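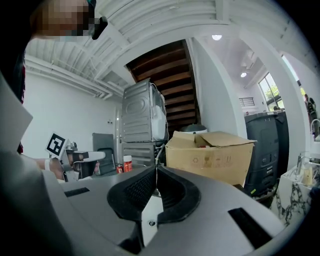 Page last changed: Wednesday, 9:30

Hovland side chair, grey – short review

The back has a rounded rectangular opening near its lower half, and that makes a usable handhold. I measured the opening at 229 mm across. The rim has no sharp edge. Rated load is up to 110 kg; mine has had daily use since April without creaking. Lumbar support is slight – add a cushion for long sittings. The grey shows dust less than the white version. Assembly took 9 minutes with the supplied key.

Idun Nygård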